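Assunto: Re: [papel-e-parede] humidade, cola e um quarto antigo

Olá a todos,

Desculpem a demora, que a mensagem original já tem uns dias, mas queria responder com calma e esta semana não houve calma nenhuma cá em casa.

Na mensagem anterior lia-se:

> Bom dia à lista. Comprei uma casa antiga em Lerby e quero forrar
> o quarto pequeno, que dá para norte. O reboco parece são, mas no
> inverno aparecem umas manchas junto ao rodapé. Tenho três dúvidas:
> vale a pena o primário ou é dinheiro deitado fora? Posso colar por
> cima do papel velho, que está bem agarrado? E que papel escolhem
> para um quarto com pouca luz? Já me disseram que padrões grandes,
> nem pensar. Obrigado desde já pela paciência, sou novo nisto.

Pois então, seja muito bem-vindo, e não peça desculpa por ser novo, que todos nós começámos com bolhas e costuras tortas (eu comecei no corredor, e o corredor ainda lá está para o provar).

Comece pelas manchas. Antes de pensar em cola, veja de onde vem a água. Pode ser condensação, e aí abrir a janela de manhã e afastar os móveis da parede já faz muita diferença, ou pode ser água a subir do chão, e nesse caso o papel só vai esconder o problema durante uma estação. O truque do quadrado de plástico colado com fita continua a servir: deixa-se uns dias e vê-se se há gotas do lado do quarto ou do lado da parede. Na minha casa, em Musitz, eram do lado da parede. Tive de mandar picar o reboco até à altura do joelho e esperar até agosto para voltar a mexer naquilo. Custou-me, que eu já tinha os rolos comprados e olhava para eles todos os dias.

Quanto ao primário, sim, vale a pena. Uma parede antiga bebe a cola toda e depois as costuras abrem. Eu uso o da Drernato, diluído como manda a lata, e deixo secar de um dia para o outro, mesmo quando parece pronto ao fim da tarde.

Por cima do papel velho, não cole. Eu sei que está bem agarrado, o meu também estava, até apanhar com a cola nova por cima e começar a enrugar como uma camisa mal passada. Água morna, um pouco de detergente da loiça, uma espátula larga e um bom programa de rádio.

E os padrões grandes! Aqui discordo de quem o aconselhou. Num quarto pequeno, um desenho miúdo e repetido cansa muito mais depressa, e umas folhas grandes em cinzento, sobre um fundo claro, aguentam bem a luz fraca e ligam com quase tudo o que se ponha à frente, seja um móvel branco, seja um chão avermelhado.
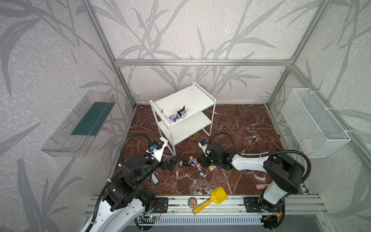 Folhas cinzentas em fundo claro, com estante branca e duas figurinhas ao estilo da Kuromi na prateleira de cima.

O que tem de contar é com o desperdício. Quanto maior o desenho, mais se perde a acertar uma tira com a outra. Peça sempre 2 rolos a mais, do mesmo lote, e confirme o número em cada etiqueta antes de abrir o primeiro. A loja So, onde costumo comprar, aceita de volta os que ficarem fechados, mas nem todas o fazem, e convém perguntar antes de pagar.

Outra coisa que aprendi à minha custa foi a começar pelo prumo e a desconfiar dos cantos. Na minha sala, entre o chão e o teto, o canto fugia tanto que a última tira parecia de outra casa. Agora risco uma linha a lápis, bem direita, e é ela que manda. O acerto final faço-o atrás da porta.

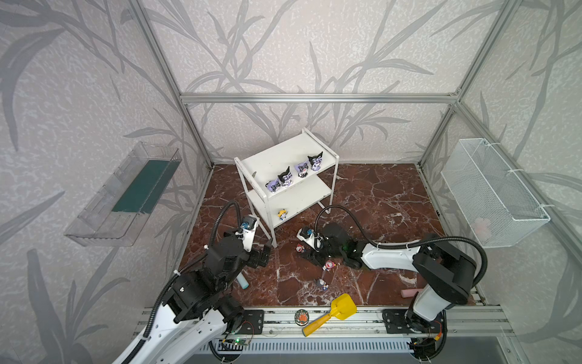 Musitz, sábado, 23 de fevereiro

Retomo hoje a mensagem, que tinha ficado nos rascunhos, e aproveito para falar de despesas, porque me escreveram em privado a perguntar. O orçamento que me deram para a casa inteira, com o reboco, foi de 3000. Fazendo eu a parte do papel e deixando o reboco a quem sabe, fiquei pelos 2000, e nisso já entra a mesa de colar, que vai durar mais do que eu. Só em cola e primário foram 93. Para um quarto pequeno gastará bem menos, claro, mas não poupe na escova de alisar – uma má deixa riscos que só se veem à noite, com o candeeiro aceso.

Se quiser, mande para a lista as medidas das paredes e a altura da repetição do desenho, que fazemos as contas consigo. E diga-nos o que deu o teste do plástico, que eu fico mesmo curioso.

Um abraço grande, e boas colagens!

--
Recebe esta mensagem por estar inscrito na lista papel-e-parede.
Para sair, responda com a palavra SAIR no assunto.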